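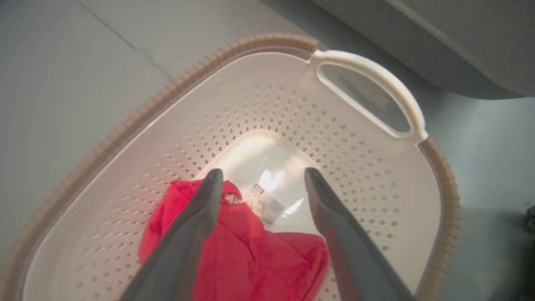

I ruined a whole load of white dish towels in June, and I've been a little obsessed with dye transfer ever since. Anything new and brightly colored gets washed alone at my house now, at least for the first few washes. A red one like this gets the basket all to itself, no socks, no pillowcases, nothing sneaking in underneath! Before it goes in the machine I dab a hidden seam with a damp white cloth and press for 30 seconds or so. If the cloth comes up pink, it stays on solo duty (cold water, inside out, short cycle) and I test again next time.

If you've already got pink towels, don't put them in the dryer. Heat sets the color and then you're really stuck. Soak them in cool water with oxygen bleach for 5 hours, check the care label first, and wash again. I had to do mine twice, but they came back.

Now for floors, which get the worst of it on laundry day at my place. Lint and detergent powder love a seam, and a mop just pushes the mess further in. I run a dry old toothbrush along the line, vacuum, and only then mop.

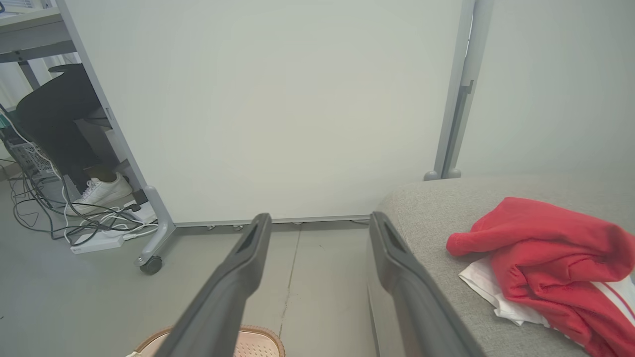
Brush along the seam first, mop second.

Comments

Wakana Kudo: The damp cloth test saved my daughter's uniform. Thank you!!

Getachew Dinsa: Does the soak work on wool?

Reply: Please don't try it on wool or silk, it's too harsh!

Related tips
Getting candle wax out of a tablecloth
Why your towels feel stiff
Cleaning the washer door seal

Contact | © 2026 | Back to top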